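Home | Modules | Handouts | Lab bookings | Staff

Robot Manipulation in Practice
Handout 2: House rules for collecting demonstrations with hand-held grippers

Notes by Baiba Žukauskas, Mamwood teaching lab

Right, so last time we did the theory (what a demonstration is, why we want lots of them, why a policy trained on bad ones will copy the badness faithfully) and I promised you something more practical. These are the rules I'd like you to work to when you pick up a gripper. Some are safety rules, some are data rules, and a few are just me being fussy after several years of sorting out other people's recordings. I've tried to mark which is which.

A word on the word "standard"

People ask me every year which standard covers this. There are proper published standards for industrial robots and for robots working near people, and you'll meet those in the second half of the module with Jairo Llanos. A hand-held gripper has no motors driving an arm about, so most of that doesn't bite until your policy is put on a real robot. What we have instead is a house code. Ours began life as a single page borrowed from the Muvach project and has been scribbled on ever since. Treat it as binding in this lab, and expect the next lab you work in to have a different one!

Before you record

Check the fingers. Open and close them fully, slowly, and look at the inner faces. A pad that has shifted a little will give you a grasp that looks fine on video and is wrong by a few millimetres.

Check the marker. If your kit uses a printed square marker for tracking, it must be flat, clean and not curling at a corner. No tape over the pattern, please, not even clear tape, the glare is awful.

Write down the task in one sentence before you touch anything. "Put the cup beside the cooker" is a task. "Tidy up a bit" is an afternoon I will never get back.

Ask everyone in the room. This is a rule and not a courtesy: anyone who may be caught by a camera has to know it's running, and has to have agreed. Faces get blurred before anything leaves our server. If someone says no, you wait or you move.

While you record

One task, one take. If you fumble, carry on and finish, then mark it as a fumble in the log. Don't stop halfway and pretend. Fumbles with a label on them are useful, and fumbles without one poison the set.

Move at the speed you'd want the robot to move. I know this feels silly. Students from the Avram group used to race each other, and we ended up with a policy that threw things.

Keep your free hand out of the way of the fingers. If you must steady an object, say so in the log.

Nothing hot, nothing sharp, no open liquids unless the task sheet has been signed off. Kitchen appliances stay switched off and unplugged unless the sheet says otherwise.

How many takes?

The set we'll be using for the coursework has 3,037 takes in it. The target was 3,000, and the extras are there to cover rejects. Each group of you will add 13. That sounds like nothing, and then you do them, and you find out how tiring it is to do the same small thing carefully over and over. Take breaks. Swap over. A tired wrist shows up in the data very clearly.

Shared rooms

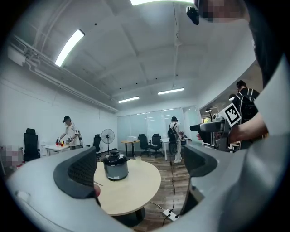 Sharing a room is where most of my grumbling happens, so bear with me. Two or three people working at once is normal for us and I'm happy with it, but each person needs their own patch and a clear way in and out. Look down before you look at your task: a power strip on the floor beside the table base, with a cable running off across the boards, is exactly the sort of thing you stop noticing once you're staring at a pressure cooker lid. Route the cable along a wall or cover it. Remember too that a backpack makes you deeper than you think you are, and people wearing them do turn round without warning, so say "behind you" out loud when you pass (yes, even if it feels daft). And if another person's gripper and marker are in your camera's view, write that in the log, as it can confuse the tracking if both kits use the same pattern.

Afterwards

Fill in the log before you put the kit down. Task sentence, your initials, number of takes, fumbles, anything odd. If you moved furniture, put it back where it was and note it anyway.

Don't delete anything yourself. Mark it for rejection and I'll look at it. We lost a good half-session from the Fundville set because somebody was being helpful.

For next time

Read the house code all the way through (it's short) and bring one rule you think is wrong, with a better version written out. I've changed it for students before. We'll spend the first part of the January session arguing about them, and then Jairo will take you through what changes when the gripper goes on an arm.

Related handouts
Handout 1: What counts as a demonstration?
Handout 3: From hand-held to arm-mounted (J. Llanos)
Log sheet template
Consent form for shared rooms

Last updated 27 Nov 2021 | Contact the teaching lab | © Mamwood | Back to top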